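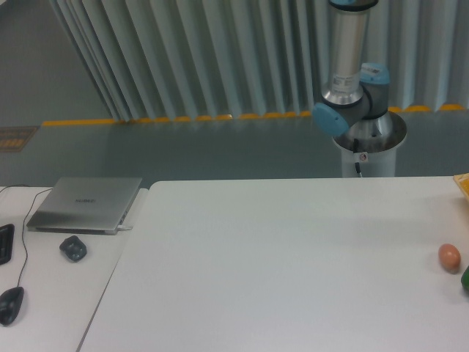
Cable exit on a pedestal mount, shared shop build
Forum index > Arms and Manipulators > Builds

vencku_s
Joined the shop project in June, so I inherited some decisions. The arm is on its own pedestal behind the work table and isn't bolted to the table at all. Main cable leaves from under the flange and drops straight down the front of the column, on the table side. I'd like to move it to the back before we start running longer jobs. The controller is a Cumar unit and sits on the floor. Has anyone rotated a base after calibration without redoing everything?

dinda_lathe
You'll redo the base frame at minimum. Joint zeros stay where they are, they belong to the arm. What changes is the transform from base to table, so anything taught in table coordinates survives if you re-measure it and anything taught in joint angles doesn't.

Why move it, though? A cable hanging straight down a column is about as safe as a cable gets.

vencku_s
Elbow clearance. On low reaches near the back edge of the table I worry about something catching it. Hasn't happened yet.

Inna Savchuk
I did the original mount. The cable is in front on purpose. There's a curtain behind the arm and a floor line along the hem, and people walk back there. With the cable at the rear, it ends up on the walking side. Please don't turn the base without talking to me.

If the elbow is a concern, set a keep-out plane 12 cm behind the table edge. Two minutes in the config.

millrat6
Disagree with keeping the pedestal separate in the first place. Tie the table to the base. A free-standing table will creep every time somebody leans on it and your table frame is garbage by lunch. We measured 3 mm of drift over one afternoon on ours.

Inna Savchuk
And with a rigid tie, every knock on the table goes into the base. We tried an Eltden bracket on the previous setup and removed it. The current procedure is to touch off on three points at the start of a session and store the result.

millrat6
Three points gives you a plane and an origin. It gives you no check. Use a fourth and look at the residual.

Inna Savchuk
Fair. I'll add a fourth.

dinda_lathe
What are you picking? 3 mm matters for a connector and hardly at all for a potato.

vencku_s
Produce and eggs for now. Eggs are the hard case. They lie on their side and the long axis points anywhere, so the approach angle has to be worked out per item. Grip force is limited in software at the lowest setting that still lifts.

dinda_lathe
Then drift in Z is what hurts you. In X and Y the fingers center the egg by rolling it a little. Coming in low on Z you hit the table.

millrat6
Or stop on contact and quit relying on the absolute height.

dinda_lathe
Works if his joint torque readings are clean enough. On mine the noise floor was over half the threshold I wanted, and I got false stops in free air whenever the wrist reversed.

vencku_s
I logged six slow descents on bare table last night. Contact shows up clearly at low speed. At normal speed it's buried. So, fast to a fixed height, then slow for the rest.

millrat6
That's the usual compromise. Filter before you threshold, and log the raw signal too.

Inna Savchuk
Also put the second table on your list. The laptop, mouse and keyboard live there so that typing doesn't shake the work surface. Keep the gap between the two open. I have found them pushed tight together more than once.

vencku_s
Noted. Leaving the base orientation as it is. Keep-out plane goes in tonight, fourth touch-off point after that. Will post residuals when I have a week of them.

millrat6
Post the raw numbers, not the averages.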